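Section 5: Loading the Door Shelves and Bins

This section covers the inside of the refrigerator door on the Alva upright model: what goes where, how to load it after a shopping trip, and how to change the position of the shelves. For the main compartment, see Section 6. For cleaning the door gasket, see Section 9.

Read Section 2, Leveling the Cabinet, before putting any weight in the door. A door that is loaded before the feet are set may drift open.

Bottles, bags and the door bin

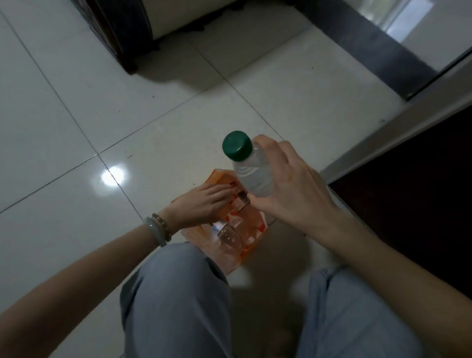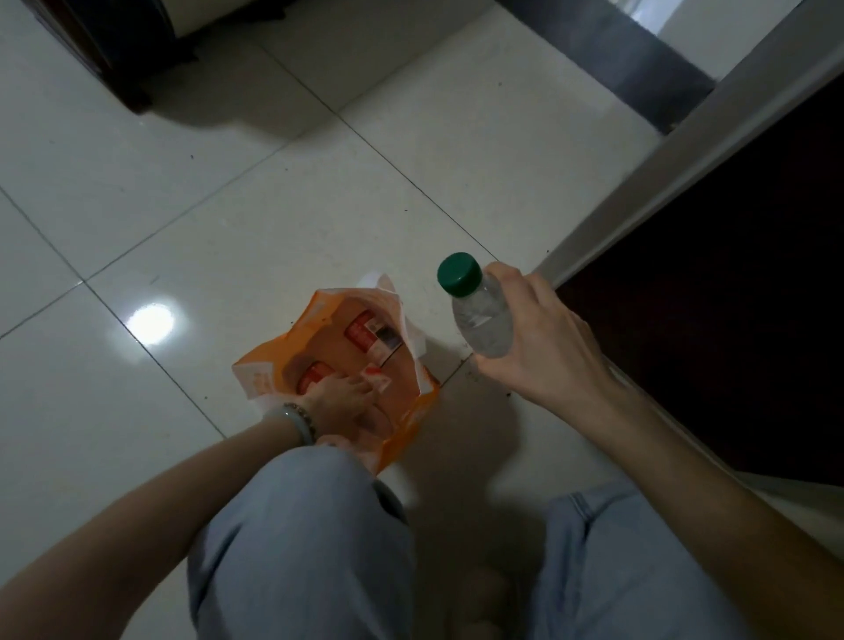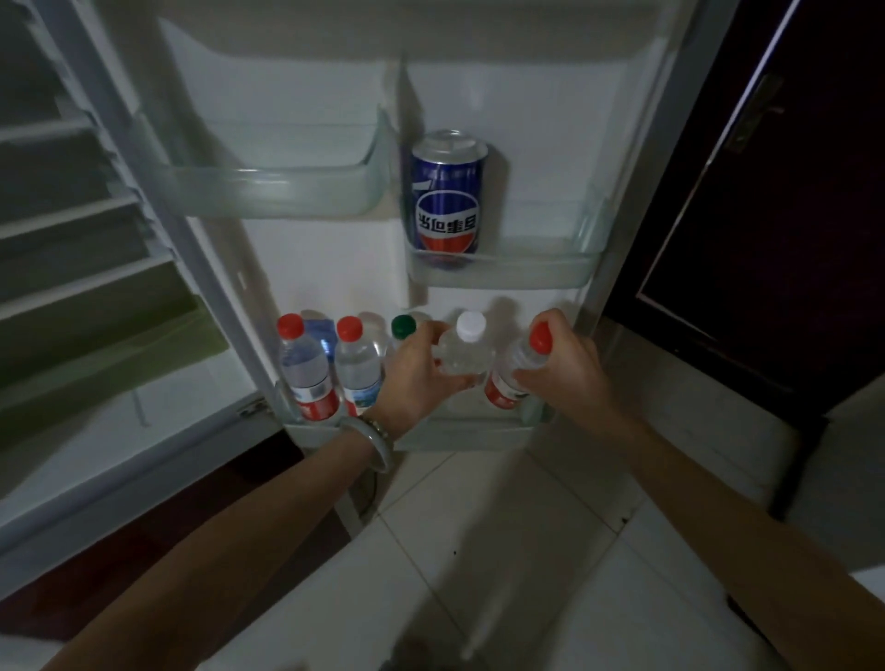 5.1 Before you start

The door carries two kinds of storage. The upper shelves are shallow and take cans, jars and small cartons. The bottom bin is the deepest part of the door and is meant for bottles.

The maximum height for a bottle in the bottom bin is set by the shelf above it. If a bottle touches that shelf when you stand it up, move the shelf up one position (see 5.4) or lay the bottle in the main compartment.

Wait until the cabinet has reached its set temperature before the first load. On a new installation, leave it running overnight with the door closed.

5.2 Loading the bottom bin

1. Set your shopping down on the floor, to the side of the door and clear of its swing. If the floor is tile, put down a dry towel first. Condensation from chilled bottles makes tile slippery.

2. Sort the bags before opening the door. Put bottles together in one group, boxed goods in another. Anything that doesn't need to be cold can go straight to the pantry.

3. Check that each cap is screwed down tight. Wipe any wet or sticky bottles.

4. Open the door fully, until it rests against the stop. Don't load it half open.

5. Crouch or kneel to load the bin. Bending from the waist with a full bottle in each hand puts strain on your back, and you can't see what is already standing at the rear.

6. Place the first bottles at the hinge side and work toward the handle side. Tilt each bottle slightly to get the base over the bin rim, then stand it upright.

7. Put tall bottles at the back of the bin and short ones in front. Turn labels outward if you keep several kinds.

8. Close the door slowly and listen. A knock means a bottle is hitting a shelf in the main compartment. Open up again and shift whatever is sticking out.

Note: Leave a finger's width between bottles where you can. A bin packed tight chills slowly, and the bottles are hard to pull out one at a time.

Note: Small boxes and cartons may stand in the bottom bin between bottles, provided they are kept dry. Cardboard that has been wet goes soft at the bottom edge and will come apart when lifted.

Caution: Never fill the bottom bin with glass bottles only. Spread glass between the bin and the main compartment. Plastic bottles may fill the bin from end to end.

Caution: Do not stack bottles on their sides on top of upright ones. They roll out when the door is opened.

5.3 Loading the upper door shelves

1. Stand cans upright, in a single row. Don't double them up, even where two would fit.

2. Keep heavier items toward the hinge side. This matters more on the upper shelves than on the bottom bin.

3. Put items you use every day on the middle shelf. The top shelf is the warmest place in the door and suits condiments and sauces.

4. Do not keep milk or eggs in the door if the kitchen is hot or the door is opened often. Use the second shelf of the main compartment.

A shelf may be left empty. An empty shelf does no harm to the cooling, and it is useful to have one spare for days when you bring home more than usual.

5.4 Moving a door shelf

Each door shelf hangs on molded lugs, one at each end. You don't need any tools.

1. Take everything off the shelf.

2. Hold the shelf at both ends with your palms underneath.

3. Push straight up. If it sticks, tap one end from below with the heel of your hand, then the other.

4. When both ends are free, pull the shelf toward you.

5. Line it up with the lugs at the new height and press down until both ends seat. Check by pulling lightly on the front rim. It should not lift.

6. Put one item back and open and close the door a few times before reloading the rest.

Caution: A shelf that is seated at one end only will look level and hold a few cans, but it can drop when the door is shut hard. Check both ends every time.

If a lug is cracked or worn, stop using that position and order part 164 from Tultano Parts in Balville. The part comes as a pair and is fitted from the front.

5.5 Bottled water and soft drinks

Most households keep drinks in the door, so a few extra points are given here.

Water bottles from a warm car or porch take several hours to chill in the door. If you need them sooner, lay 2 bottles flat on the lowest shelf of the main compartment and move them to the door when cold.

Do not put bottles in the freezer compartment to speed things up. Water expands when it freezes and may split the bottle. Carbonated drinks can burst.

The bin is sized for single-serve bottles of up to 1000 ml. Larger bottles may fit by height but will lean outward over the rim – keep those in the main compartment.

Opened bottles should be recapped and kept upright. If several people share the refrigerator, write a name or initial on the cap with a marker. Caps in different colors are easy to tell apart from above, so you may find it enough to agree on a color each.

Rotate the stock. When you bring new bottles home, slide the old ones to the handle side and put the new ones in at the hinge side.

5.6 Bags and packaging

Take food and drink out of shopping bags before putting it away. A plastic bag left in the door can slip down between the bin and the gasket and keep the door from sealing. The first sign is usually frost or water on the back wall.

Outer boxes may be removed or kept on, as you prefer. Keep any that carry a use-by date or storage directions that aren't printed on the inner pack. Flatten the rest.

Fold empty bags and keep them away from small children.

5.7 Problems with the door

Door swings open by itself: Front feet too low. Raise them as described in Section 2, with the door bins empty.

Door closes but pops open again: Something in the bin or on a shelf is touching the inside of the cabinet. Check bottle necks first.

Bottles rattle when the compressor starts: Bottles are touching each other or the shelf above. Space them out. If the noise goes on, check that the cabinet isn't touching the wall.

Water under the bottom bin: Usually a loose cap. Remove all bottles, wipe the bin dry and look again the next morning. If there is still water with the bin empty, see Section 9.

Shelf rim cloudy: Wash by hand in lukewarm water with a little dish soap. Do not use the dishwasher or a scouring pad.

Section text by Divya Shenoy. Checked by Sudheer Pinto. Changes since the May printing: 5.4 step 6 added, part number in 5.4 corrected.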